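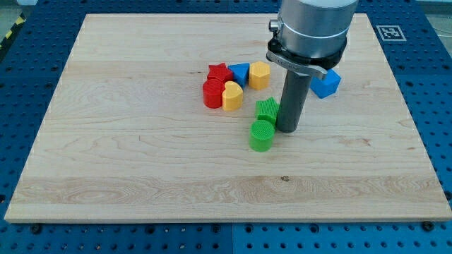
**Figure 5.** Maple board with visible grain and a small dark knot, on a perforated metal table.

### 3.2 Surface finish and indoor storage

Boards from the Brurkska mill were stored in the Zescombe reading room from February onward. Each of the 40 boards was planed on both faces and left for 24 days before any finish was applied. Relative humidity in the room was held at 39 percent, a level typical of heated public buildings in winter.

Two finishes were compared. Patwary is a drying oil applied by cloth in thin coats; Vika is a water-based varnish applied by brush. Boards were assigned to a finish by lot, and five were left bare as a control group. Width was measured across the grain every Monday morning, before the building opened to the public.

Both finishes slowed the movement of moisture, and neither stopped it. The varnished boards changed width more slowly than the oiled boards during the first weeks, although the gap narrowed as the season went on. Knots were recorded separately – small ones of the kind shown in Figure 5 had no measurable effect on cupping. Larger knots near an edge were linked to fine surface checks in the bare boards. The effect of sunlight on color is treated in Section 3.3.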